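Udora Small Round Container
Section 5: Opening, Filling and Closing

Read this section before you fill the container for the first time. Do all of the steps on a flat, level surface with nothing else on it.

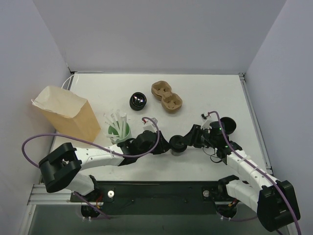 Before first use

1. Take the top off and remove the paper ring from inside the body. Throw the ring away.
2. Wash the top and the body by hand in warm water with a little dish soap.
3. Rinse both parts and let them air dry upside down on a towel. Leave them overnight if you plan to store anything that spoils when damp.
4. Press the seal into the groove inside the top with your fingertip. Go all the way around. The seal should lie flat, with no twists.

Note: A slight smell from the new seal is normal and goes away after a few washes.

Opening

1. Set the container down with the top facing up.
2. Hold the lower body steady with one hand.
3. Grip the ribbed edge with the other hand and turn counterclockwise until the top is free.
4. Lift the top straight up and set it down with the recessed side up, so the seal stays off the table.

If the top is stuck, hold it under warm running water for a minute, dry it well and try again. A rubber jar pad helps on the ribs.

Caution: Do not pry under the rim with a knife or screwdriver. This damages the edge the seal sits against, and the container will no longer close tightly.

Filling

1. Check that the body is clean and completely dry inside.
2. Add the contents with a spoon or small funnel. The Willa funnel (part 1111, sold separately) fits the opening.
3. Stop at the fill line on the inside wall. Do not press the contents down to make room for more.
4. Wipe the upper edge with a dry cloth. Grains of salt, sugar or ground spice left on it will keep the seal from seating.

Suitable contents are dry goods such as spices, loose tea, seeds, buttons and small hardware. Do not use the container for food again once it has held hardware.

Caution: Do not store liquids, fuel, solvents or anything that gives off gas. The container is not leakproof when laid on its side.

Closing

1. Lower the top onto the body, keeping it level.
2. Turn it counterclockwise a little until you feel it drop into the thread -- this step prevents cross-threading.
3. Turn clockwise until it stops. Hand tight is enough.
4. Run a finger along the gap below the rim. The gap should be even all the way around.

If the gap is wider on one side, take the top off and start again from step 1. Forcing it will wear the thread.

Labels

Use a round label in the recessed middle of the top. Labels placed over the ribs peel off with handling. Vandholm label sheets are listed in the parts table under number 156. To remove an old label, soak the top for a few minutes and rub the label off with a soft cloth.

Replacing the seal

Replace the seal when it looks cracked, feels hard or slides out of its groove. Order the Dubey seal pack, which contains 2 seals. Pull the old one out with your fingers, wipe the groove, and fit the new one as in step 4 of "Before first use."

Text of this section revised August 25, 2021.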